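Divided-light windows: glue the muntin or leave it floating?
Joinery and Casework board — 11 replies, 305 views

Pretine
Posted 12 Jan 2024
I'm drawing up replacement sashes for a back bedroom. One horizontal muntin per sash, clear finish inside, paint outside. The old bars were glued into the stiles and two have split along the grain near the tenon. I am inclined to leave the new ones dry, with a stub tenon and a little clearance at the shoulder. Is there a structural argument for glue on a sash this size? Stock is 1-3/8 in. pine.

Sakton
There is. The muntin ties the two stiles together at mid-height. Leave it dry and the stiles can bow outward as they take on moisture in August, and then the sash binds in the jamb. Glue the tenon, full depth, and pin it from the inside face.

wibisono_shop
Disagree. A bar that narrow contributes very little in tension compared to the rails. If a stile bows, it was poor stock to begin with. I have been running dry stub tenons for years and the glazing holds them where they belong.

Sakton
Glazing compound should not be a structural member. It cracks, water gets in at the end grain, and then you are back to replacing bars.

Pretine
The split ones were flat-sawn, if that matters. The new stock is closer to quarter-sawn. The other open question is the interior casing. I want a stepped profile and no applied back band. 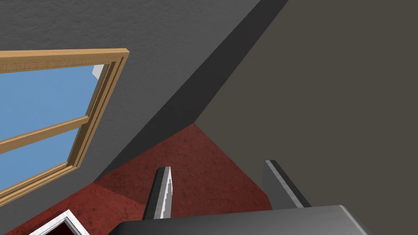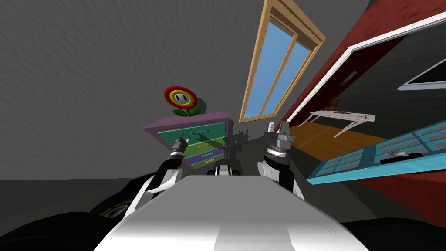
Window in the first, dresser with the green drawer fronts in the second. Same room.

skivum83
On the profile: a stepped casing shows every error at the miter. Each step is a line that has to meet its neighbor at the corner, and seasonal movement opens the joint at the heel or the toe. Cut the miters last, after the stock has been in the room for two weeks. Use a spline or a biscuit. Brads alone will not hold it.

wibisono_shop
Agree with that. Also, with a honey tone next to a green-and-purple dresser I would go water-based on the clear coat. Oil will push the pine toward orange within a year or two.

Cameron Tamihana
Oil ambers, yes, but so does pine with no finish on it at all. UV does most of the work. A water-based coat slows the change and does not stop it. If the color has to stay put, use a pigmented stain under the topcoat.

Pretine
Stain blotches on pine, in my experience.

Cameron Tamihana
Wash coat first. One part shellac to 3 parts alcohol, scuff with 320, then a gel stain. Test it on an offcut from the same board.

Rohani Pasaribu
Going back to the original question — both methods work, and the failure you describe sounds like restraint at the shoulder. With flat-sawn stock and a tight glued tenon, the bar has nowhere to move across its width. Glue the center third of the tenon only and leave the edges dry. You keep the tie between the stiles and lose most of the splitting.

Sakton
I can live with the center third. Still pin it.

wibisono_shop
Still unnecessary, but harmless.

Pretine
Center third and a pin, then. I will prime the end grain before assembly and post the sash dimensions once the stock is milled.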